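3.2 Workplaces and furniture

The study was carried out in two open offices in Vendthorpe, on the second and third floor of the same building. All desks in the sample have a white top and a fixed height. The desks were delivered by two suppliers, Clostis and Trima, and the difference between them is only in the legs and in the way the cables are led down to the floor. For this reason we treat them as one type in the analysis. Figure 4 gives an impression of the work surface.

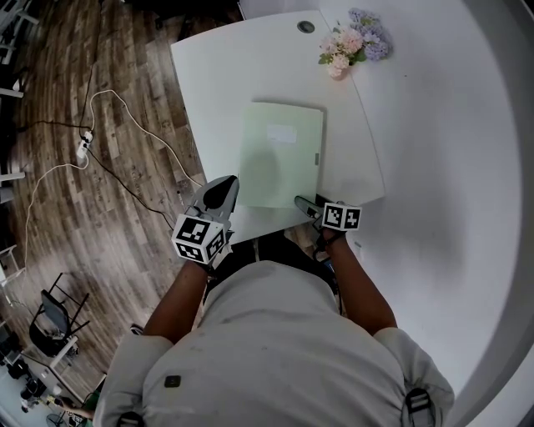
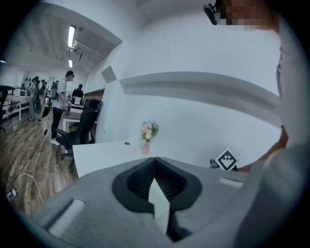
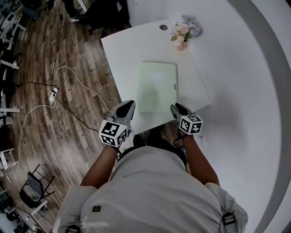 Figure 4. White work surfaces, seen from above the worker (first and third picture) and at desk height, with artificial flowers near the back (second picture).

The question of personal objects needs some explanation. In earlier work on shared offices, such objects were usually treated as a sign that a person "owns" the place. We think that this is too simple for offices where the seat can be changed every morning. In our interviews, many workers told us that they like to have something on the desk, but that they do not mind who has put it there. A plant or a vase was mentioned more often than a family photograph. Artificial flowers were accepted by most of them, although a few found them a little sad in winter.

We collected 390 questionnaires in the first round, and 3739 desk observations were made over the whole period. One observation means that a trained student walked past a desk and marked on a paper form whether it was free, in use, or left with objects on it. The walks took 20 minutes and were always done in the same direction. In August many workers were on holiday, and we kept these observations in the data set but report them separately in Section 4.

The third state – left with objects – was the most difficult to code. A jacket on the chair can mean that the person is at lunch, or that the person has forgotten it since the day before. Following the advice of Algirdas Stankevičius, we did not ask the students to guess. They marked the state only by what was lying on the surface itself, and the chair was not considered. A decoration that belonged to the office was not counted as an object left behind.

Noise and light were not measured. The workers could write a free comment about them, and 200 of them did so. These comments were read by two of the authors, sorted with the Toom scheme, and compared afterwards. Where the two readings were different, the comment was discussed until we agreed on one category.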